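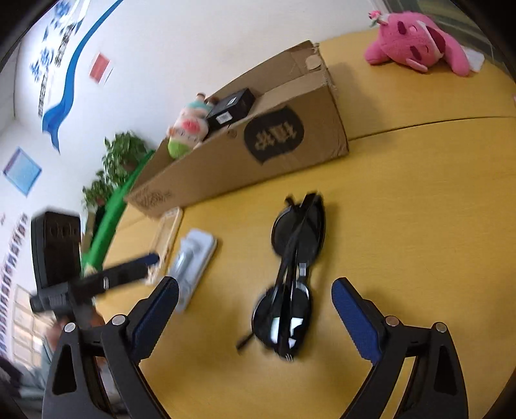 手持夹爪:连杆式和平行导轨式怎么选?抓眼镜这类薄件总是偏

Rainer
发布于 2021年4月28日
分类:末端执行器 / 手持采集 / 视觉

我们组在比较两种手持夹爪,目标是双手各持一把,在桌面上做整理类任务,录下来的数据之后迁移到机械臂上。目前手里有两套:

甲:连杆式双指,指尖装深蓝色带棱纹的垫,相机在夹爪上,广角镜头,从镜头里能看到两指和指尖前方的桌面。
乙:平行导轨式,厂家是Vimora,指面是平的硅胶片,相机支架通用,镜头和甲一样。

控制和记录用的是Zudeo的采集盒,两套都接得上。机械臂端用的夹爪是平行式,行程比甲略小。

问题有三个。

一、甲在抓太阳镜时,镜腿折叠后叠在镜片前面,两指合拢后镜腿先受力,镜架会绕镜桥一侧转一个角度。抓盒子没有这个现象,抓毛绒玩具也看不出来。乙的情况好一些,但乙在抓镜片边缘时打滑更多。这是连杆式本身的问题,还是垫子的问题?

二、甲的指尖在开合过程中走的轨迹有弧度,指尖到相机的距离随开口变化。用开口宽度反推指尖位置,误差在开口大的时候明显。有没有人做过补偿?还是直接换平行式更省事?

三、广角镜头四角发黑,两只手离得近的时候,另一把夹爪刚好在画面边上,角点和边缘都不清楚。想知道标定时这部分像素该不该用。

已经做过的:每套夹爪各抓97次太阳镜,姿态由操作者自己定,只统计夹起后能否保持镜架不转。甲失败19次,乙失败9次。乙的失败多数是滑脱,甲的失败几乎都是转动。样本不大,操作者是同一个人,先甲后乙,没有打乱顺序,这一点我知道有问题。

不想听“多采点数据就好了”。预算上可以再买一套,买之前要搞清楚差别来自哪里。

Selina Kälin
已被提问者采纳

先说测试方法,再说机构。

先甲后乙、同一个操作者,学习效应没有排除。后做的那套占便宜。两种失败模式差别很大,所以结论方向大概不会翻,但19和9这两个数字不要拿去写选型报告。重做时把顺序随机化,每抓一次换一次成本太高的话,按小段交替也可以,段内条件保持一致。另外把“转动”定义成一个角度阈值,用画面里镜桥的方向来判,不要靠操作者口头报。

关于第一问。

两件事叠在一起了,需要分开。连杆式夹爪分两类:一类是四连杆平行四边形,指尖平动,垫面始终互相平行,只是轨迹带弧;另一类是指尖会跟着转,垫面夹角随开口变化。你先确认甲属于哪一类。办法很简单,把两个垫面各贴一小段直边,在全开、半开、近闭合三个位置拍照,量两条直边的夹角。夹角不变就是平动,夹角变就是转动。铰点间隙也要看,连杆上的销轴越多,累积的间隙越大。手指捏住指尖沿侧向轻晃,能感觉到的位移就是间隙,用百分表量一下更好。

如果垫面平行而且间隙小,问题基本在垫子和物体之间。折叠的太阳镜从侧面夹,第一个接触的是镜腿,镜腿是细长件,和镜片之间还有空隙。棱纹垫的接触集中在棱上,镜腿如果和棱的方向接近平行,就会落进两条棱之间,另一侧的指头再推,镜架绕着这条线转。镜腿和棱垂直时,几条棱同时压住,转动就少很多。你可以不改任何硬件,只规定抓取时镜腿相对棱的方向,分两组测,差别应该能看出来。

平的硅胶片没有这个方向性,所以乙转得少。镜片是光滑曲面,平片在曲面上只有一小块接触,边缘又是斜的,打滑多也在预料之中。两种失败都可以用接触面积解释,先不要归到导轨或者连杆上。

建议做交叉测试:把乙的平片装到甲上,把甲的棱纹垫装到乙上。安装孔距不同的话,打印一个转接片,厚度记下来,零位要重新标。四个组合跑完,机构的影响和垫子的影响就分开了。这比再买一套便宜。

买之前还有一项要查:垫子硬度。棱纹垫的料和平片的料很可能不同,即使纹路换了,硬度没换,比较还是不干净。用邵氏硬度计测一下,没有的话找做密封件的供应商帮忙测,几分钟的事。

关于第二问。

可以补偿,而且不难。平动型的轨迹是圆弧,指尖相对夹爪座的前后位置和开口宽度是一一对应的,已知连杆长度和铰点位置就能直接写出解析式。拿不到图纸就查表:在若干个开口位置测指尖坐标,做低阶多项式拟合。注意两点。

第一,张开和闭合分别测。有间隙的机构两个方向的曲线不重合,差值就是回差。如果回差比你对指尖位置的要求还大,补偿没有意义,先处理销轴。

第二,受力时再测一遍。夹住一个刚性量块,读数和空载时的差值主要是连杆和指体的弹性。手持设备的握力由人给,比电机驱动的离散得多,这一项经常被漏掉。

弧形轨迹在采集端可以补掉,麻烦的是迁移端。你说机械臂上用的是平行式。人拿着甲合拢时,指尖会往前或者往后走一点,人的手腕会下意识地配合这个运动,于是末端轨迹里混进了一段和夹爪机构有关的位移。策略学到的就是这段位移。换到平行式上执行,开合的同时末端还在前后动,碰桌面的风险就在这里。处理方法有两种:把轨迹统一换算到指尖坐标系再训练;或者两端用同一种机构。如果机械臂端不准备换,那么采集端用平行式确实省事。

行程也要核对。甲的行程比机械臂端大,开口记录值会超出执行端的范围,不要做线性缩放,直接截断,并且在采集时给手持端加机械限位。线性缩放会让夹持宽度整体偏掉,盒子夹不紧或者压坏都是这么来的。

关于第三问。

渐晕和畸变是两件事。四角发黑是进光少,畸变是几何投影。黑到没有对比度的地方,角点检测出来也是噪声,用掩膜去掉。有亮度的边缘区域应当保留,而且标定板要特意放到那里去拍,否则模型在边缘是外推的。用针孔加径向多项式去拟合很宽的视场一般不收敛或者边缘误差很大,换鱼眼模型。

检查方法:标定完之后按像素到主点的距离分段统计重投影误差,不要只看全图平均。平均值好看而外圈很差的情况我见过不少。

另一把夹爪在画面边上的问题,和标定关系小,和曝光、运动模糊关系大。手在动,边缘又暗,自动曝光把快门拉长,轮廓自然糊。锁定快门,宁可增益高一点。我这边锁在1000分之一秒,室内需要补光,墙面是白色的话补光打墙,直接打桌面会在镜片上出高光。你那张图里太阳镜下面那片镜片上有很亮的反光,桌上再有盒子和玩具,自动曝光会来回摆。图里眼镜左边那个浅蓝灰色的物体也是糊的,同一个道理,快门先查。

Rainer
回复 Selina Kälin

查了,甲是平动型,三个位置夹角没有可测的变化。侧向间隙有,左指比右指大。棱的方向分组测还没做,转接片在打印。

补充一点,Zudeo采集盒里开口宽度和图像的时间戳是各打各的,文档里写已对齐,没有写怎么对齐的。这个会不会影响第二问里的曲线?

Selina Kälin
回复 Rainer

会。张开和闭合两条曲线的差值里同时包含回差和时延,快速开合时时延占主要部分。区分方法:用慢速和快速各测一遍。回差不随速度变,时延造成的偏差和速度成正比。慢速下的差值当作回差,快慢之间的增量除以速度差,得到时延。

不要相信文档里的“已对齐”。拿一个指示灯接到开口信号的阈值上,放在相机能看到的位置,录一段,灯亮的那一帧和记录值过阈值的时刻一比就知道。帧率决定了这个方法的分辨率,多录几次取中位数。

左右间隙不同要处理。两指由同一个驱动件带动时,间隙不对称会让夹持中心偏到一侧,薄件上表现为先推后夹。先换销轴,换完再做交叉测试,否则结果里又多一个变量。

nadach用户
三周前注册

我们用的是Nadach的平行夹爪,没用过Vimora的。平行式也不是没毛病,导轨进了绒毛以后阻力变大,抓毛绒玩具抓多了就会这样,开合两个方向手感都不一样。从3月开始用,到现在清过几次,每次拆开都有纤维缠在滑块后面。连杆式在这方面好很多,销轴那里不太存东西。

太阳镜我们后来不从侧面夹了,夹镜桥。镜桥短,但是硬,夹住以后镜架重心离夹点近。缺点是桥在暗背景下不好找,金属的会反光。楼主图里那副的镜桥也是亮的,应该也会碰到。黄色桌面上对比还行。

广角的事情不懂。我们直接裁掉外面一圈,大约一成多,没仔细量过。裁完看不到另一只手了,双手配合的任务就掉得厉害,所以你们要做双手的话别裁。

垫子磨损记得登记。棱磨平以后和新的完全是两种东西,数据前后混在一起很难查。

Rainer
回复 nadach用户

镜桥这个位置试过,甲的指尖宽度放进去会碰到镜片,要削窄。乙可以。绒毛的问题之前没有注意,乙的导轨回头拆开看。外圈不裁,只把黑角做成掩膜,两台相机各一张,不共用。

交叉测试按四个组合、随机分段来做,每段开始前记录垫子编号和开口零位。结果出来后贴在这个帖子里。

vimora_旧版
不是答案,补充一个坑

Vimora那个平片背面有双面胶和螺钉两种固定版本,外观一样。胶的那种受剪切会慢慢爬,片子往指尖方向移,零位跟着跑。如果乙是胶的版本,滑脱里可能有一部分是片子在动,物体没动。用记号笔在片子和指体的交界处画一条线,测完看线有没有错开。转接片也别用胶,打螺钉。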